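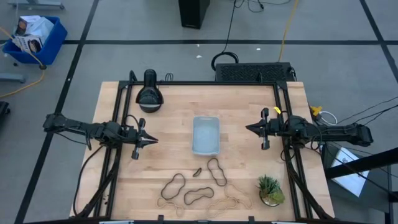
The Grurley plum fair returns in May, and growers who want a stall should sign up at the market office before the end of the month. Last year the sellers on the east side ran short of room, so each stall now gets two tables. A plain wooden top of light planks is fine, and it can be left uncovered. Fresh plums are out of season then, so the fair is mainly for dried fruit, jam, plum butter and young trees.
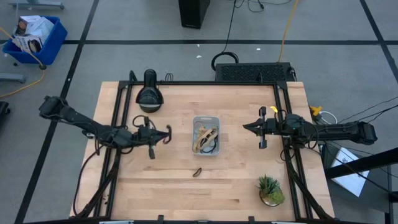

Siham Hijazi is bringing 200 saplings from her nursery at Emska, most of them grafted last spring. They will be sold bare-root or in pots - the potted ones cost more but can wait longer before planting. Buyers may take up to 5 trees each in the morning. After noon there is no limit.

Demyd Zakharchenko will cook plum dumplings again and has added a sour plum soup from Pruvik. Both will be sold by the bowl until the pots are empty.
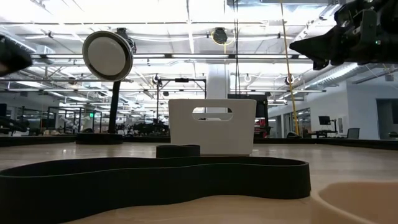
Can I sell jam made from fruit I bought?

Jam from bought fruit is allowed if the label says where the plums were grown. Put the date of cooking on the jar too. Labels can be handwritten.

Stalls open at 9 a.m., and sellers can drive in by the Hägglund gate from 7.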